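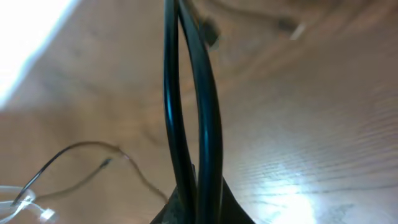
¿Hace falta un cable de marca para conectar el altavoz Prukano?
Sirve cualquier cable de altavoz de sección suficiente. El de Keskinen cuesta más y, en nuestra opinión, suena igual.

4. Colocación y conexión

1. Apague el amplificador y desenchúfelo.
2. Pele el extremo del cable y respete la polaridad (rojo con rojo).
3. Deje 21 cm hasta la pared. El folleto promete buenos graves «en cualquier rincón»; desconfíe.
4. Encienda a volumen bajo y suba poco a poco.

PRECAUCIÓN: no conecte ni desconecte los bornes con el equipo encendido.

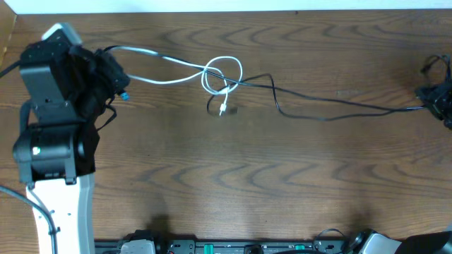 Fig. 2. Tablero de madera con veta marcada.

Nota: una mesa puede resonar. Antes de comprar puntas de desacoplo, pruebe con unos tacos de fieltro y compare.

Nota: el rodaje de 600 horas que recomiendan algunas tiendas no figura entre nuestros requisitos. Si el sonido no le gusta el primer día, revise la polaridad y cambie el altavoz de sitio.

Imiton, Servicio técnico, Esville. © 2018 Todos los derechos reservados. Volver arriba

Usamos cookies propias y de terceros. Si continúa navegando, acepta su uso. Aceptar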